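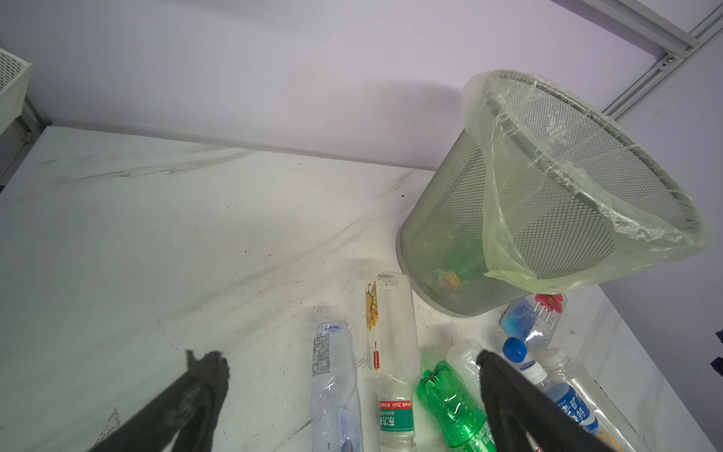
Plastic bottles and a mesh wastebasket at one of the collection stations, seen from the wrist camera.

Demonstration Operators (fixed term, 17 posts)
Drorkia Institute, Stirnside site
Reference: Jenus 102
Closing date for applications: 8/13/18

The Drorkia Institute invites applications from persons wishing to work as demonstration operators on the Jenus programme. Operators guide a robot arm by hand controls through everyday tasks, and the recordings are used as examples from which a learning system is trained. The posts are based at our Stirnside site and are open to applicants with no previous experience of robotics.

About the programme
Jenus is concerned with tidying and sorting in homes and small offices. The present stage deals with household waste: putting empty drinks bottles into a lined basket, taking them out again, setting upright a basket that has tipped over, and separating items by kind. Crushed and crumpled bottles are of particular interest to the programme, as are clear plastics, which are difficult for the cameras to make out against a pale or patterned surface. Later stages will cover kitchen cupboards and laundry.

The learning system is trained on complete recordings of a task carried out by a person at the controls. Each recording holds the pictures from the wrist camera, the positions of the arm and the opening of the gripper. The quality of the trained system depends a great deal on the care taken by the operator, and the Institute regards the post as skilled work.

Duties
The successful applicants will be expected to:
Carry out set tasks with the robot arm, following the written task sheet for the session.
Arrange the items before each recording as the task sheet directs, varying their position, direction and grouping.
Mark each recording as complete, partly complete or failed, and enter a short note where an item was dropped or missed.
Repeat a task at different speeds and from different starting positions when asked.
Check the gripper fingers and their coverings at the start of each shift and report wear to the station supervisor.
Keep the station clean and return all items to their trays at the end of the shift.
Take part in a review of recordings once a fortnight.

Failed attempts are kept and are of use to the programme. Operators are not assessed on the number of failures recorded, and no recording may be deleted without the agreement of the station supervisor.

Person specification
Essential:
Steady use of both hands for controlled movements over a session of up to 45 minutes.
Good near vision, with glasses or lenses if worn.
Ability to read and follow written instructions in English.
Patience with repeated tasks and an even standard of work throughout a shift.
Willingness to handle clean used packaging.

Desirable:
Experience of assembly, sewing, laboratory or workshop work, or any other work calling for fine control of the hands.
Some familiarity with hand controllers.
Ability to read labels in a second language. The packaging held at the station comes from several countries, and some of the written notes refer to the wording on it.

Applicants who require changes to the seating, controls or screen are encouraged to apply. Two of the stations may be raised and lowered, and the controls may be set for left-handed use.

Training
All operators complete a paid training period of 3 weeks. The first week is spent on the practice arm at Rashti House, a short walk from the main Stirnside building, and the remainder at a live station alongside an experienced operator. Training ends with a practical assessment. Applicants who do not reach the required standard will be offered one further attempt.

Hours and terms
The posts are offered for a period of 6 months, with the possibility of renewal in February, subject to funding. Early and late shifts are available, and applicants should state any preference on the form. Part-time applications will be considered. Operators take a break of fifteen minutes after every session at the controls, and these breaks are paid. The rate of pay is set out in the further particulars, together with holiday and sick pay arrangements.

Data protection
The cameras are directed at the working surface. An operator's hands or voice may at times be recorded, and all operators will be asked to read and sign a statement on the use of recordings before training begins. Recordings are stored under a station number and shift number. The operator's name is held separately by the personnel office.

How to apply
Application forms and further particulars may be obtained from the personnel office at Stirnside, in person or by post, quoting the reference above. Completed forms should be returned with the names of two referees, one of whom should be a recent employer or teacher. Curricula vitae sent without a form cannot be accepted.

Shortlisted applicants will be invited to a short interview and a practical exercise lasting almost an hour. The exercise takes place at a station and consists of picking up and placing a small number of items under guidance. No preparation is needed. Reasonable travel costs will be repaid on production of receipts.

The Drorkia Institute welcomes applications from all sections of the community. Applicants must be aged 18 or over on the first day of training and must hold the right to work in the United Kingdom.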